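Skesville Shared Workshop — Member Forum
Projects > Arm build, bench 2

Margus Bite
Members are asked to review the following before Sunday. The arm now approaches a small cup under the colored lamps. I propose that we keep the present lighting for all further trials and record the settings in the project log. The gripper fingers are the revised pair, with pointed tips.

Triin Raudsepp
I must register an objection to the lighting. The detection routine was tuned under white light, and a pale cup under pink light is a different problem. I request that the lamps be returned to white until the baseline is complete.

Margus Bite
The objection is noted. My position is that the arm will be used in rooms we do not control, and the routine should be tested accordingly. The small white cup was chosen for its plain surface and its light weight.
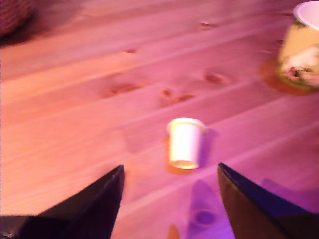

The larger patterned mug is to remain on the table as a second object. The routine must select the correct one without assistance. I would also ask that members leave the table itself as it is — the knots in the boards are useful to us, as the earlier routine marked several of them as targets.

Žydrūnas Toom
Concerning the approach speed: the log gives a value of 300 in one entry and 40 in the next, with no units in either. Please state which applies. I cannot approve a change to the wrist mount on this basis.

Margus Bite
The value is 40, in millimeters per second. The other entry refers to the old controller and will be struck.

Triin Raudsepp
I maintain my objection. If both conditions are to be tested, I ask for 30 trials under white light first, with the same cup and the same starting position.

Gediminas Mägi
I support Triin on the order of the trials and Margus on keeping the mug. May I also ask whether the Durnia driver board has been replaced? It was listed as faulty in December.

Margus Bite
It has been replaced. Thirty trials under white light is acceptable, provided the colored set follows the same evening.

Žydrūnas Toom
Agreed, subject to the log being corrected. I will bring the spare cable for the wrist.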